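Progress report to Tremen, second reporting period
Handling and packing trial, Zuccaro site, Cetirville
Prepared by Leokadia Chmielewska, operations

1. Status
The work agreed for this period is complete except for the revised shift plan, which moves to November. Ubaldo Lo Presti remains responsible for the packing line and for staff training.

2. Staffing
Of the 20 employees on the packing line, 14 have finished the basic course. Each course session runs 45 minutes and is held inside paid hours. No positions were cut. Two packers moved to the demonstration bench, where they operate hand-held grippers and record how small personal care items are picked up, turned and set down. Their pay grade has not changed. The grade description has, and the works council has asked to review it before it is made permanent.

3. Demonstration work
Toothpaste tubes and toothbrushes are the current items. Both call for a light grip, and the brush has to be held by the handle.

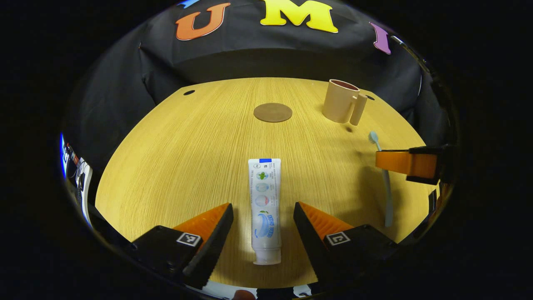 Operators report less bending than on the line but more strain in the wrist and thumb. Bench time is therefore limited to 20 minutes, followed by other duties. Two requests for a lighter tool were passed to Meketti and are still open.

4. Open points
Line staff want to know who will correct the machine's errors after the trial and whether this counts as skilled work. Management has not yet taken a position. A written answer is due with the revised shift plan.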